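2019-05-11

Natural dye notebook, madder again

Third go at the madder bath and I think the wool has finally come good! Notes while I still remember what I did.

Started with 500 g of scoured fleece yarn from Plorine, the softer of the two bases, wound into small skeins with loose figure-of-eight ties. Mordanted with alum overnight, lid on, left to cool in the pot. The madder is the chopped root from Cenduria, 325 g, rinsed twice to get rid of the yellows before it went anywhere near the yarn.

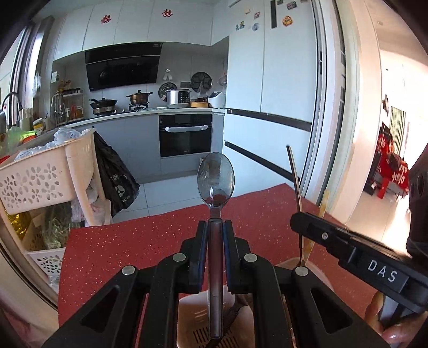
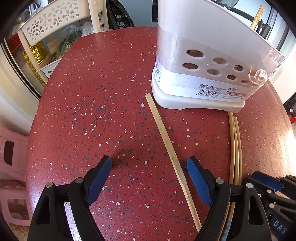 Kept the heat much lower than last time. Last time I let it climb while I was on the phone and everything went brown, a perfectly nice brown if you wanted brown. Today I held it under 60 degrees for the whole afternoon and the colour just kept building. Proper brick red on the first skein, and the second is a shade more orange, which I love even more.

Chalk: one pinch into the bath at the start. Our tap water used to be hard enough to do without, but the new softener has put paid to that. Should have worked this out in the first batch.

Skein 23 in the sample book is the one to compare against. Held next to it by the window, today's is deeper and a bit less pink. Under the strip light they look the same, so do not judge anything under the strip light.

Exhaust bath: too good to throw out. Put the Viven silk in for an hour with no extra dye and it came out the most gorgeous soft coral. I would happily do a whole scarf in that. Second exhaust gave a pale peach, a bit patchy where the ties were too tight. Looser ties next time, and move the skeins round more.

Iron dip on one short length, ten seconds only. Plummy, almost aubergine. Filed under shade 734 on the Peng chart, nearest match I could find, though ours has more life in it.

To do:
Wash-test a bit of each, cool water, wool soap.
Tape a length in the window, half covered with card, and look at it again in August.
Order more root. The dregs of this bag are mostly dust.
Try the same recipe with a splash of weld in the first bath. If the orange goes where I think it will, that's the colour for the big blanket.

Pot still has some colour in it. Leaving it covered till morning, please don't tip it away!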